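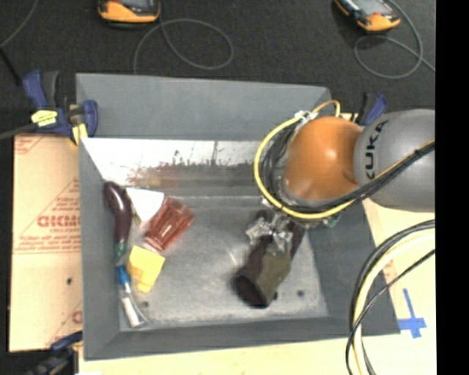 Photo: Ondthorpe Automation Services, Documentation Unit

Section 2. Planning and Budgeting for a Bin Picking Station

2.1 Purpose of this section

This section applies to departments that intend to purchase a Clondeo bin picking station, or to add the Clondeo picking package to a robot arm already in service. It is to be completed before a purchase request is submitted. Installation is covered in Section 3, and operator training in Section 6.

The requesting department is responsible for the planning worksheet. Ondthorpe will not issue a firm quotation until the worksheet has been received and the site drawing approved.

2.2 What the base price includes

The base price covers the picking software, the controller interface, one gripper, and remote support during commissioning. The following items are quoted separately:

Robot arm and arm controller
Bin and bin supports
Work table or pedestal
Guarding and emergency stop circuit
Cable sleeves, ties, and strain relief
Spare gripper fingers
Test item set

Note: Departments that already own an arm must supply the model number and controller version with the worksheet. An arm from another manufacturer may be used if it appears on the current compatibility list. Arms not on the list require a paid review.

2.3 Preparing the item list

The item list has more effect on the final cost than any other part of the worksheet. A station that handles a single carton size can be fitted with a simple gripper. A mixed bin, in which an eggplant, a plastic tumbler on its side, and a sponge-like square may share the same metal floor, calls for more careful gripper selection and a longer trial period.

1. List every item the station is expected to handle during its first year of service.
2. Record the weight, longest dimension, and narrowest dimension of each item.
3. Mark each item as rigid, soft, or fragile.
4. Mark any item that is clear, translucent, or highly reflective.
5. Mark any item that is curved or likely to roll.
6. Attach the list to the worksheet and keep a copy for acceptance testing.

Caution: Do not leave difficult items off the list in order to lower the quotation. Items added after the order is placed are charged at the change rate, and the delivery date may be moved.

2.4 Selecting the bin

1. Measure the space available on the work surface, including room for clamps on the outside of the rim.
2. Choose a bin depth that allows the gripper to reach the floor without the arm touching a side wall. Consult the reach table in Appendix B.
3. Decide whether the bin will be fixed or exchanged during the shift. A fixed bin may be held with bar clamps for trials. A bin that is exchanged requires a locating fixture, part number 759.
4. State the bin finish on the worksheet. Bare metal floors show scratches and give off reflections, and a matte liner may be added to the order.

Note: Bar clamps are accepted for evaluation only. The budget for a production station must include permanent fixing.

2.5 Cables and floor space

Cable routing is often left out of early budgets and then paid for at a higher rate during installation. Allow for the full length of cable along the arm, with enough slack for the wrist to turn, and for the run from the base to the controller cabinet.

1. Mark the arm base, bin, controller, and operator position on the site drawing.
2. Draw the cable path between the arm and the controller.
3. Confirm that no walkway crosses the path. Where a crossing cannot be avoided, add a floor channel to the order.
4. Keep the area beside the bin free for inspection and cleaning.

Caution: Loops of cable must not be left where the arm or a moving bin can catch them. Disconnect power and follow the site lockout procedure before adjusting any cable.

2.6 Budget lines

Enter each of the following on a separate line of the worksheet: equipment, site work, training, spare parts, and yearly service. Training is priced per session, with a maximum of 8 operators in each. The standard spare parts kit, Kurnix kit 112, contains gripper fingers and replacement cable ties. Departments operating more than one shift should budget for 2 kits.

Yearly service begins on the date of acceptance. Departments that close their accounts in August should confirm with their finance office which year the first service payment will fall in.

2.7 Submitting the worksheet

1. Check that the item list and site drawing are attached.
2. Obtain the signature of the department head.
3. Send the worksheet to the Ondthorpe planning desk, with a copy to the Sopacua regional office if the site is outside the main service area.
4. Retain the receipt number. It must be quoted on the purchase request.

Incomplete worksheets are returned without review. Proceed to Section 3 after the approved drawing has been received.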